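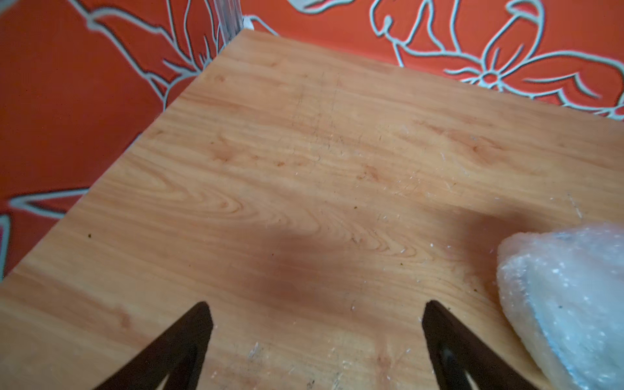 **Issue 9**

Tuesday night, and I'm back at the table getting more examples for Hindix (my little grasping model, for anyone new!). We passed 2,000 runs this week, which sounds like a lot until you hear that over half are the same easy reach. So now I'm chasing the annoying stuff: crumbs, scuffed wood, crinkly see-through plastic sitting right by the fingers, that loud orange flower print behind everything. I've been doing two sessions a night, and I toss any run where I hesitate too long. Labels still go through Drerkow, slowly. Next up, I want to try dimmer lamps and see what the loss does.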